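木製天板の再塗装、つや有りかつや消しか

1: sedar70
作業机の天板を塗り直す予定。候補は水性ウレタンのBavix(半つや)と、オイル仕上げのIstell。用途は書き物と軽い工作。耐水性はウレタン優位と理解しているが、補修性で迷っている。下地は#240まで研磨する。

2: mokume_k
補修性ならオイル。局所的に研いで塗り足せば済む。ウレタンは塗膜の境目が残るので、部分補修には向かない。

3: 南側工房
2に反対。オイルは塗り足しの回数が増えるほど色むらが出る。淡色材では特に目立つ。うちは水性を薄く3回、間に#400で足付け。これで困っていない。

4: sedar70
軟質PVCとの接触も気になる。透明バッグの類を机に置くことが多い。

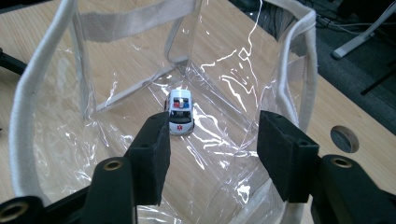

机の上の透明トート。持ち手は白い布。

5: mokume_k
軟質塩ビなら可塑剤の移行に注意。長く置くと塗膜が軟化して貼り付くことがある。バッグの素材表示は確認したか。PVCとEVAでは話が変わる。

6: sedar70
表示なし。素材は不明のまま。

7: 南側工房
不明なら塩ビ扱いで考えるのが無難。置きっぱなしを避けるか、間にコルクを敷く。塗料の選択で解決する問題ではない。

8: tenban2654
横から失礼。Sarmientoの2液型を使っている。硬化後は比較的安定しているが、可使時間が短く、夏場は扱いにくい。初回なら1液で十分と思う。乾燥と硬化は別なので、触れる状態になっても物は載せないこと。自分は最長で10日置く。

9: 南側工房
10日は長い。室温が安定していれば1週間で使い始めている。

10: tenban2654
冬の無暖房の部屋での話。条件が違えば短くてよい。

11: sedar70
木目の出方も貼っておく。淡色で、細い筋とタケノコ状の杢がある。つやを上げると光の帯が目立つのではないかと考えている。
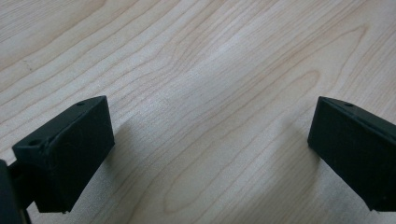 12: mokume_k
反射を抑えたいなら最終層だけつや消しにすればよい。下の層までつや消しにすると、艶消し剤で木目が白っぽく濁る場合がある。突板なら研磨量にも注意。#240でも機械研磨なら角はすぐ抜ける。

13: 南側工房
最終層だけつや消し、は同意。ただ机なら擦れる場所から光ってくる。手前の縁が最初。それが嫌なら半つやで通したほうが後の差が小さい。

14: sedar70
了解。Bavixの半つやで、天板裏に試し塗りをする。土曜に研磨まで進める予定。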